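Khamphan open day, quick notes before I forget it all

Got there late, train held up outside Drundetti, so missed the welcome talk and the first lot of tea. Paid my 2 pounds, got a paper sticker, straight in. 18 tables this year, mostly household bits and small repairs, and a queue at the lamp table already.

Nuanchan Thammasiri was running the mirrors and bathroom things table again. Lovely woman, talks very fast. She does hand mirrors mainly – reglueing, cleaning up the rims, that sort of thing – and she'll let you have a go if you ask. I asked. Made a mess of the glue but she was kind about it.
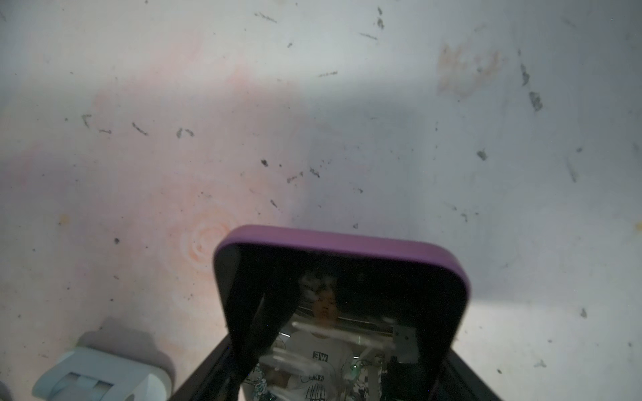 What I liked most was the work surfaces. Proper used ones, scuffs and old stains all over, no one fussing about coasters. You can put things down without asking first. Gronent last February was all white cloths and please dont touch, and I came away with nothing but a leaflet.

Purple seems to be the colour for hand mirrors, she says they go before anything else. I'd have gone for green myself. Bought a plain one for my sister, 11 pounds, bit steep but well finished.

Lunch was soup. Fine. Ran out of bread by the time I got ther.

Upstairs was the Torkeo room, drawers and hinges, very hot, didn't stay long. Should have done it first. Also missed the sharpening demo, annoying.

Bus back is the 162 from the bottom of the hill – not the top stop, the timetable there is an old one. Will go again, earlier, with a bigger bag.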